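## 4. Setting Out the Glass

This section covers arranging glass vases on a wooden table with the small raised shelf. It assumes you've already finished Section 3 (leveling the table) and that the glass is unwrapped. It replaces the old Skedudley leaflet, which told people to "let the pieces speak to one another." Glass doesn't speak. It tips, it scratches, and it hides behind bigger glass.

**Before you start**

- Soft dry cloth
- Felt dots for the shelf feet
- Masking tape
- Your vases, any mix of colors

The Zatia catalog also lists a "vase positioning mat." I've used one. It's a place mat with lines on it, and a strip of masking tape does the same job and peels off when you're done.

### 4.1 Place the shelf

1. Wipe the tabletop with the dry cloth. Grit under a glass base will scratch the wood and sometimes the glass.
2. Stick a felt dot under each point where the shelf frame meets the table. Press hard. The glue that comes on the cheap ones is poor, and I wouldn't trust it past January.
3. Set the shelf down on the left side of the table. You can use the right side if your window is there, but then reverse everything below.
4. Push gently on one corner of the shelf top. If it rocks, move it a little and try again before you reach for a shim.

**Note:** Leave the shelf's label on its front edge while you work. It's a quick check that you haven't turned the shelf back to front after moving it. Take it off at the end if it bothers you.

**CAUTION:** The shelf is rated by its maker for 10 pounds. I haven't found out how that was tested, so I treat it as a limit for one steady load and never for something dropped on it.

### 4.2 Place the vases

1. Start at the back with the tall, narrow shapes. Run a strip of tape a hand's width in from the back edge and keep every base on your side of it.
2. Put wider pieces to the side of tall ones. A wide ribbed vase directly in front of a slim one wipes it out.
3. Bring the pale and clear glass forward. Strong colors carry from the back of a table; pale ones mostly don't.
4. If you own two of a kind, split them up. A matched pair side by side looks like bookends waiting for books.
5. Leave enough room to get your whole hand around each vase without brushing the next one. Then leave a bit more.

The layout below follows these steps, more or less. The lavender, turquoise and red pieces make a loose row toward the back, with the red a touch forward. The clear one is out to the right of the near pink vase, and the other ribbed, twisted pink one is well off to the left.

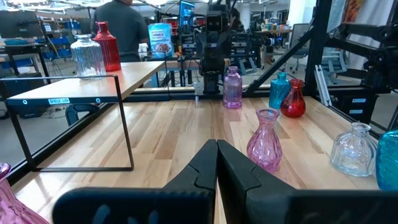
*Fig. 4-1. Colored glass on the tabletop, shelf at left.*

Look at the wood beside the near pink vase and you'll find a faint pink cast where light comes through the glass. Some guides make a great deal of this effect and will sell you a lamp to "activate" it. A decent overhead light is plenty. The Eltska spot lamp I tried for this section costs more than 400 dollars and gave me glare on the ribs and a warm patch of table.

**Note:** Bumpy, pressed or faceted glass picks up every light in the room. If the reflections annoy you, turn the vase first, then move the vase, and only then start fooling with the lights.

### 4.3 Using the raised top

The shelf is there to give you a second height. You don't have to fill it, whatever the brochure says about "completing the composition." If you do use it:

1. Choose a low piece with a broad base.
2. Lift it from the body with both hands. Don't lift by a flared neck, even a thick one.
3. Set it down in the middle of the wooden top, away from the front strip.
4. Step back to wherever you normally stand or sit. What looks right from two feet away often looks crowded from the couch.

**CAUTION:** Don't slide a vase across the shelf top. If the base catches, the vase goes over, and it's a longer fall than it looks.

### 4.4 If something looks wrong

**Everything blends together.** Two similar blues are probably touching from where you sit. Move the lighter one forward or swap in the red.

**The row looks stiff.** Nudge one vase forward by half its own width. Don't measure it.

**A vase wobbles.** Turn it a quarter turn and test again. Hand-finished bases are rarely flat. If it still wobbles after a full turn, use a clear bumper under the low side. I'm told museum wax works as well, but I've had it leave rings on bare wood and can't recommend it.

For cleaning and for adding stems, go on to Section 5.

*Revised August 24, 2026 - C. Swanson*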